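Notice to the Residents of Larnik Concerning the Bell

Residents are advised that the bell formerly hung in the upper tower will be returned to service in January. It will be rung at six in the morning and at six in the evening, as was the custom before the valley road was closed. Objections may be delivered in writing to the Office of Hours, second floor, before noon.

The Office received 2 objections.

The first was submitted by Hanne Stougaard of Mill Lane, who stated that she had slept well for eleven winters and wished to go on doing so. Her objection was entered in the register and she was issued a receipt.

The second was submitted by Poul Vestergaard, the former ringer. Mr. Vestergaard stated that the bell should not be rung in the evening. When asked for his grounds, he replied that on the last evening of his employment he had rung it six times and heard seven. The clerk, Ifeanyi Nwankwo, explained that the form provided no space for this. Mr. Vestergaard wrote it in the margin.

In keeping with procedure, Mr. Nwankwo consulted the records. The tower book for the period runs to 151 pages and lists each ringing with the hour, the weather and the name of the ringer. On the final page, in Mr. Vestergaard's hand, the entry reads: "Evening. Clear. Six by me." A line beneath it had been left blank -- the only blank line in the book.

Mr. Nwankwo took the book home, contrary to the rules governing tower records, and has since been reminded of them.
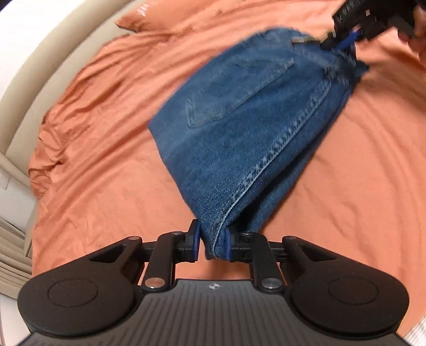 A test of the bell was held the following evening. Mr. Nwankwo attended on behalf of the Office. Mr. Vestergaard attended at his own request and stood at the foot of the stairs with his hat in his hands. The rope was pulled six times. Those present agree on this point.

They also agree that there was then a pause, long enough for Mr. Vestergaard to put his hat back on, and that the bell sounded once more. The rope did not move.

The Office has considered the matter. The evening ringing will proceed as announced. The person assigned to it shall pull the rope five times and wait.

Mr. Vestergaard has withdrawn his objection. The blank line in the tower book has been filled in, in pencil, by Mr. Nwankwo. Mrs. Stougaard's objection remains under review.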